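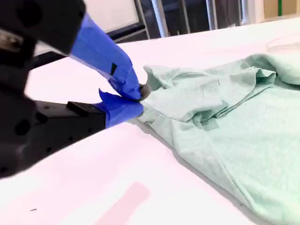
Unit 4: Folding knits

The Bouchard folding guide claims every T-shirt can be folded in 30 seconds. I doubt it. Their method starts from a shirt already lying flat, and a soft top dumped on a table is wrinkled and doubled over itself.

Find the collar first. Pinch one edge, lift, let the rest hang — shaking comes later.

Clallport's handout says to smooth every crease by hand. Try it on 22 shirts and tell me if the stack looks any better.

For next class: read Dramis, pages 70 on, and bring a knit top.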